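Paid participants wanted – hand-held gripper sessions, afternoons and evenings

Posted by: Sherif Hajji, session lead, Dutico
Where: Relgate building, ground floor, use the side door
Status: OPEN, need people fast

Short version. We lost a chunk of our recordings to a fault and have to redo them. Need people with two working hands and some patience. No experience needed. Paid, seated, indoors.

What went wrong

Some of you took part in the first round so you should hear this from us first. The hand-held grippers in that round had a bad cable joint. When the wrist turned past a certain point the signal dropped out for a moment, then came back as if nothing had happened. The recorder filled in the gap with the last good value. So on our screens the jaws looked like they were holding still when the person was opening or closing them.

We didn't catch it. We should have. The recordings went into training for the Tapsell arm, and the arm learned to hang on to things it was supposed to let go of. On a Thursday test it kept its grip on a carton while the shoulder kept moving, pulled the tray over and hit the guard. Staff member standing behind the guard, not hurt. Emergency stop worked. The guard has a dent and we have stopped all powered runs on that arm until the new recordings are in and checked.

We went back through all 1527 recordings. 448 have at least one dropout in them. Those are out, all of them, we are not trying to patch them. That is what the new sessions are for.

None of this was caused by participants. A few people wrote in asking if they had been turning their wrists wrong. No. You were doing what we asked.

What you'd be doing

You sit at a table and hold a gripper in each hand. We read out a short task, you do it, we reset, you do it again. Small boxes, cloth, trays, that sort of thing. Cloth takes the longest and most people find it annoying at first. Some tasks use both hands on one item, a few have you hold a single gripper with both hands. Slow is fine. Dropping things is fine, just keep going unless we say stop.

You will not be near a powered arm. The Tapsell arm is in another room, locked out. The grippers are moved by your own hands.
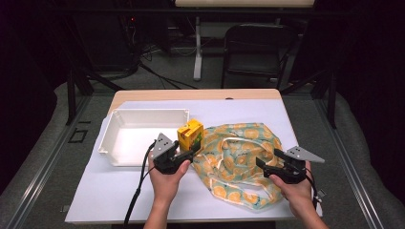
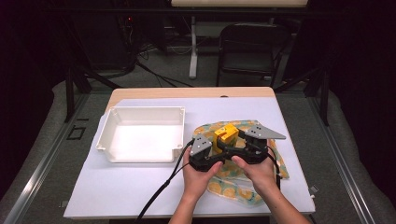
Tray and cloth task, Relgate table. Hand-held grippers with the cables off to the sides.

What has changed

– Every gripper cable has been replaced and the joint now has a clamp on it. Dirkunska made the clamps and did the pull tests.
– Each gripper gets a wrist turn check before every session and after every break. Takes a couple minutes. You'll be asked to help with it.
– Recorder no longer fills gaps. If the signal drops it beeps and stops. Expect to hear that now and then, it isn't you.
– One of us watches the live signal the whole time. That person does nothing else during the session.
– Anyone in the room can call a stop, including you. Say "stop", put the grippers down. No need to explain first.

Who we want

Anyone 18 or over who can grip and turn both wrists without pain. Left handers very welcome, the first round was short on them. Small hands and large hands both, same reason. If you took part before you can come back, and we would like it if you did, becuase we want to compare the same people on the old and new cables.

Please don't apply if you have a current wrist, thumb or elbow injury. The grippers aren't heavy but you hold them for a while. If you have an implanted medical device, email before you book and we'll send you the equipment sheet to show your doctor.

Time and pay

Sessions are two and a half hours with two breaks. Start times 1 pm and 5:30 pm. You can do one per day, no more, even if you feel fine. Up to eight sessions in total.

Pay is by session, same rate as last round, rate sheet comes with the booking form. Paid the following week. If we have to stop early due to a fault on our side you get the full amount. If you stop early because your hands hurt you also get the full amount, but tell us please, so it gets logged.

First round people: if your recordings were among the ones thrown out, your pay is not affected. Nobody is asking for anything back.

What we record

The gripper signal, and video of the table and your hands and forearms. Audio is off. No names on the files, you get a number. Jewelry and watches off before you start, sleeves up to the elbow. If you have a tattoo on your forearm that you don't want recorded we have plain sleeves you can wear.

You can ask for your recordings to be deleted up to the end of July. After that they are mixed into the training set and we can't pull single ones out.

Target is 1000 clean recordings. We have 352 so far with the new cables.

How to apply

Fill in the booking form at the front desk or ask for it by email, subject line GRIPPER SESSIONS. Tell us:

– your name and a phone number
– left or right handed
– which start times work for you
– if you were in the first round (yes/no is enough)
– any hand or wrist trouble in the past year

We answer within two working days. First session includes a short safety talk and a practice run, both paid. Bring ID. Water is provided, food stays outside the room. Parking behind the building is free after 5, before that use the street.

Incident report from the Tapsell test is avialable to anyone who applies. Ask Sherif and he'll send it, all pages, with the photos of the guard.

Bookings close when the slots are full.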